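Machines don't need a repair contract. They need somebody at a table with their hands in it - and a bin next to the chair.
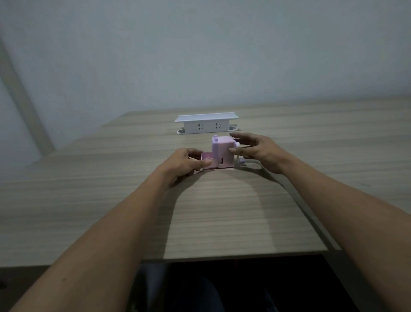
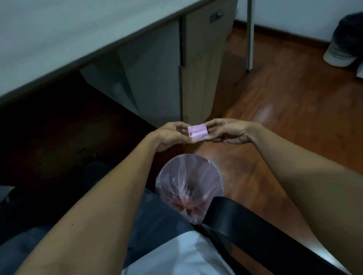

Last changed Oct 23, 2018

My view, after 2 years looking after the little feeder cell at Laxdal. Clean the crank side first. Always. Grethe Kvaran wants it done monthly, I say every 200 cycles, and I think teh log backs me. Paper scraps in a folded box, box in the bin, go again. Daltine sell a kit for this. Skip it.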